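Wrist camera keeps losing the cup in my garage build
Asked by dillance_garage, August 2018

Hi everyone! I've been putting a small arm together at home with a two-finger gripper, and I've finally got a camera down at the wrist (very proud of this). My trouble is that the cup drifts out of view as the arm comes in — sometimes it stays, sometimes it's half gone. White sheet behind, white table, pink plastic cup.
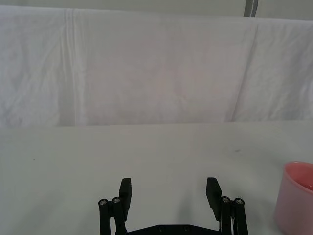

Should I calibrate the camera before or after I tighten the gripper mount?

Emil Bachmann
After. Snug the mount down first, then calibrate, and do it over any time you loosen those screws. I learned that one in December, after two long evenings of chasing an offset that was only a loose bracket. As for the drift, have the arm stop higher up, turn the wrist until the cup is nearer the middle, and only then come down. Take it slowly and you'll enjoy it a lot more!

Holthorpe14
iron the sheet lol. mine got way better with a plain board

Jarnodus
What Emil said. I'd also try a wider lens if yours unscrews — mine did, and I was so pleased I called my wife out to the garage to see.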